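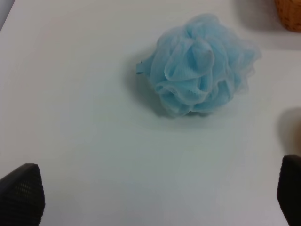 Bath and Sink Gallery

The bath section of the Ladach shop catalog is on this page. The notes under the pictures come from the shop's own stock cards. Prices are left off because they change. Ask at the counter or call before you drive over.

Most of what we carry for the bath is plain and gets used up. Poufs, washcloths, soap, brushes. People buy the same ones again, so we try to keep the same ones on the shelf.

Light blue mesh pouf. Nylon netting, gathered in the middle so the folds stand out in loose ruffles. The blue looks paler where the net is a single layer and a little deeper where the layers pile up toward the center. Sold singly. It is the softer of the two weaves we stock -- the stiffer one is made for feet and elbows and is kept one shelf down.

Notes on poufs

A new pouf is fuller than it will be after a week of use. Wet it with warm water first, squeeze it out, then add soap. A small amount of liquid soap goes a long way in netting. Bar soap works too but takes longer to lather.

Rinse it until the water runs clear and hang it where air can get to it. The floor of the tub is a bad place for it. If the shower stays damp all day, hang it in another room.

We tell customers to replace a pouf after 4 weeks, or sooner if it smells or the folds go limp. A mesh that has started to pull apart can't be fixed. Some people cut the center tie and use the netting to scrub vegetables or pots. That is fine if it was never used with soap, otherwise keep it for the sink and the car.

Colors

The poufs come in from Dimska in mixed cartons of 300, and we do not get to pick the colors. Light blue and white are the usual ones. Green shows up some years. If you want a set that matches, buy them together, as the next carton can be a shade off. Colors on a screen also vary, so come in and look if it matters to you.

Ordering

Guest houses and gyms can order by the carton. Orders over 600 pieces go straight through the Lappalainen warehouse and take longer. Leave your name and a phone number at the counter and Lakmal will call back, usually before noon.

Unused poufs can be returned with the tag on. We can't take back anything that has been wet.

Washcloths and nail brushes are on the next page.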